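Civis Labs > Talks > Teaching by Hand, Teaching by Remote > Speaker notes

Feb version, 20 min slot incl. questions. Talk fast on the intro, slow down at the drawer.

OPENING
Who in the room has grabbed a robot arm and dragged it through a job? Hands up. Who's done it with a controller, looking only at a screen? Fewer hands, always.
Two ways to show a robot a task. By hand: you hold the arm, you feel the weight, arm records its joints. By remote: you sit somewhere else, arm follows you. Both are "demonstrations", people mix them up, spend one sentence on it and move on.
Remote also works in simulation. No hardware broken, reset is one key. That's what Skaltcombe is, our kitchen-ish room with two arms in it.

WHAT THE OPERATOR GETS
Say this bit from memory, don't read. Close views are mostly gripper. New operators hate them, they want the big room view and nothing else. Then they try lining up fingers from across the room and come back to the close one. Shadows help more than I expected, you learn to read distance off them. 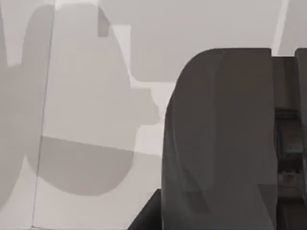
Close view, Skaltcombe sim. Gripper finger and shadows.

Ask: how would you know how far the surface is? Wait for answers. Dont rescue them too early.

THE DRAWER
Why a drawer: it moves one way only, so a bad demo shows up right away. Pull crooked by hand and you feel it bind. Pull crooked by remote and you feel nothing, unless somebody has built you force feedback (we haven't, Fedoruk rig has a little).
Point at the long silver handle. Point at the inside of the drawer, white, nothing in it that I can see. Shelf on the left with the white and teal container, leave it alone, it's not the talk.

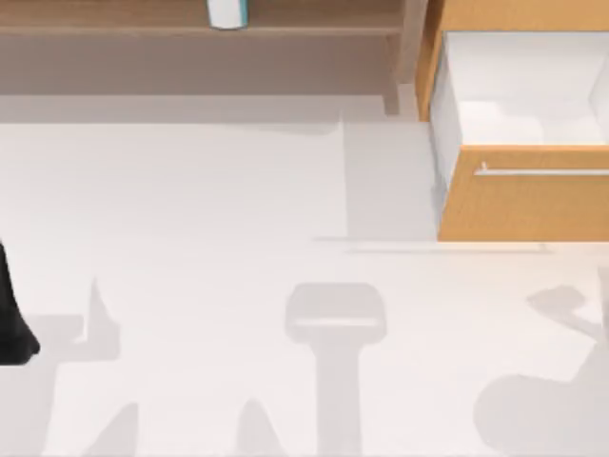 TWO ARMS, ONE PERSON
Biggest complaint from the Rodside sessions. You drive one arm and forget the other. Idle arm drifts because your idle hand drifts. Policy learns the drift!! Say that twice.
Fixes, quick:
- clutch pedal per arm, foot off = arm frozen
- park pose before you start recording
- throw out the demo if the parked arm wanders, don't trim it

Next one is an arm down in the open drawer, gripper over the white floor of it, with only a bit of the other arm showing at the left. Good moment to ask which arm people are watching.
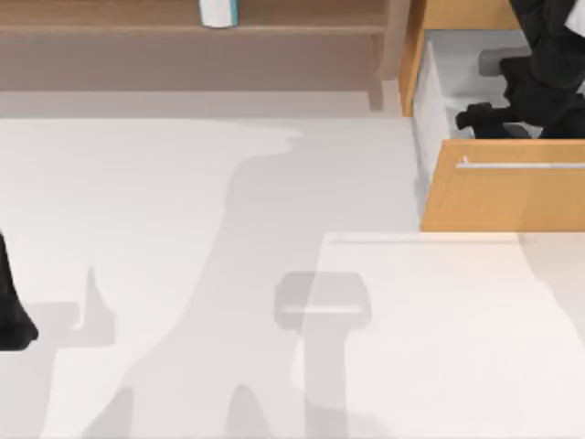

And the operator has to pick too, every second, and that picking is a skill we never write down. By hand you can't really do two arms alone, you need a second person, and then the timing between you gets into the data. Remote wins there. By hand wins on anything with contact, wiping, pressing, tight lids.

NUMBERS (keep short)
Over 300 remote demos in the July batch. 8 operators. First 20 from each operator go in a seperate folder, we look at them but don't train on them. Somebody will ask if that's wasteful. Yes a bit. Cheaper than un-teaching hesitation.

IF TIME
Story about the reset key being next to the save key. Otherwise skip.

QUESTIONS
Likely: does sim practice carry over to the real rig? Answer: camera habits yes, grip force no. Then hand over to next speaker, leave laptop plugged in.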